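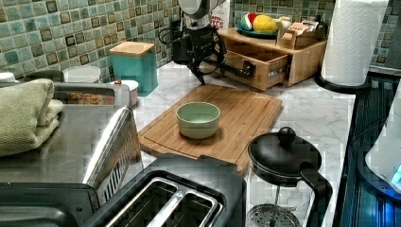 From: Seren Ifans
To: Fludusness kitchen list
Subject: Re: [fludusness] Counter corners, and what to do with them

Hello all, and a special hello to the people who joined in March and have been so patient with our long posts!

Myfanwy Gronow wrote:
> I have given up on my back corner. Everything I own ends up
> there and then I have about a dinner plate's worth of room to
> chop an onion. Takeshi told me to put in a shelf, but I rent and
> can't drill. Does anyone have a corner that works? And do you
> leave your cutting board out all the time or put it away? Mine
> lives behind the toaster and I hate dragging it out.

Myfanwy, I felt this in my bones. We had the same trouble in the Hopkin Street kitchen, and I spent most of last winter shuffling things from one side to the other and back again before I got it to where I could stand it.

To take your second question first, yes, the board stays out. Ours is a bamboo one with a groove for the juice, and I finally stopped treating it as a thing to be put away and started treating it as part of the counter. Once it had its own place, everything else had to arrange itself around it, and I was surprised how many things I was willing to send to the pantry when it came down to it. (The bread machine went. I miss it less than I expected.)

As for the corner, no drilling needed. A small wooden cabinet with a drawer, the kind that just sits on the counter, will give you a second level. The packets go in a little open tray on top, and there's still room up there for a plate. Do check that the drawer can open all the way without bumping the board. I set mine down square to the wall at first and had to turn it at an angle, and now the drawer opens out toward the board.

Along the backsplash I keep only what I reach for while cooking, in one row, with the jars and canisters side by side and never two deep. Two deep is how I ended up with three open bags of lentils. The cereal lives at the end of the row, next to the pot, which I know will annoy Eirlys, but it gets eaten that way.
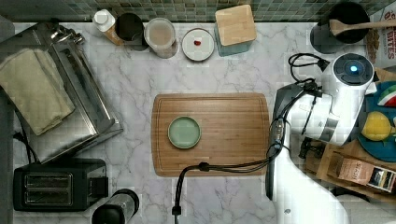
The board and the row at the back, looking straight down.

I meant to say something about cords too. If you have anything plugged in back there, try to run the cord behind the row before you fill it up, or you'll be lifting every single jar down again like I did.

Myfanwy Lewis asked me off list where the cabinet came from. It was secondhand, from the Trurnau sale, and I paid less than I would have for a new dish rack. I rubbed it with a little mineral oil when I got it home, and I do the board at the same time.

Could you tell us how wide your corner is, Myfanwy, and which side the outlet is on? Eirlys Morgan has a cabinet she isn't using, and if it fits you she might be glad to see it go to a good home. I can bring it over in the car, any time after 2.

Warmly,
Seren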